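Fastar Review: A Small Library for Live Page Updates

By Melahat Yurt
Dec 17, 2025
7 min read

Fastar is a JavaScript library for pages that need to stay current after they load. You mark the parts of a page that can change, point each one at a URL, and the library swaps in new content when the server has something to send. There is no build step and no virtual DOM. I used it to rebuild the room availability pages on a booking site for Hoveo, a small chain of guesthouses, and this review is based on that work.

Setup was short. I added one script tag and put an attribute on each section I wanted to refresh. The old page reloaded completely every time a guest changed the dates. With Fastar, only the price table and the list of open rooms are requested again. The server returns a piece of HTML, and the library puts it in place. My templates needed very few changes, and the code I wrote on the client side came to 19 lines.

The part I liked best is how it handles forms. If a guest is typing in a field when an update comes in, the field keeps its text and the cursor stays where it was. I have used other libraries that wipe out the input in this case, and working around it is tedious. Fastar also cancels an older request when a newer one starts, so a slow response can't overwrite a fresh one.
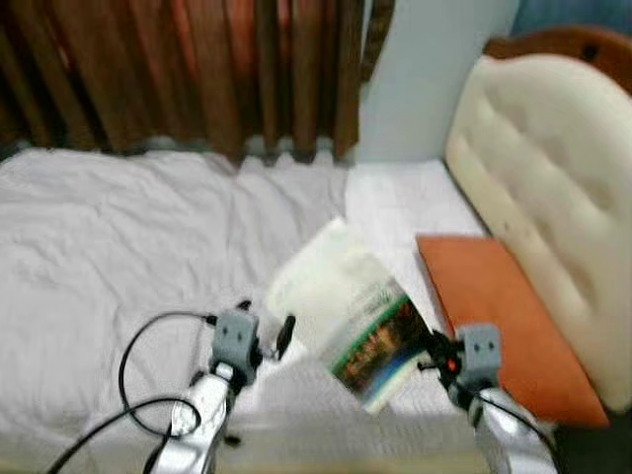
Back button support is weaker. Fastar can write each change to the browser history, but it stores the URL only, and going back sends a new request every time. On a fast connection this is fine. On hotel Wi-Fi there was a visible pause, and twice during testing the old content stayed up with no sign that anything was loading. You can add a loading indicator yourself through an event hook. I think it should be built in.

Error handling also needs work. When the server returns a 500, the library logs a message to the console and leaves the page alone. A visitor has no way to know the prices on screen are out of date. I ended up writing a small handler that shows a notice and a retry link.

The documentation covers the basics well and has a good section on caching. The pages on server push are thin. My coworker Liên Dương set up the push connection and had to read the source to find out how reconnects work. It waits 16 seconds after a dropped connection, and the only way to change that is an option the docs leave out.

Before this project the site ran on Vamness, which is a full framework with routing and its own state store. It does far more than Fastar does. For a site made mostly of server-rendered pages, we were using very little of it, and upgrades took up a lot of our time. I would still pick Vamness for something like a dashboard, where most of the logic lives in the browser.

Fastar is free for any use. Paid support is available, though I haven't tried it. I tested version 2.4 in current Firefox, Chrome and Safari and found no differences between them. Version 3 is listed as in progress, with loading states on the list of planned features.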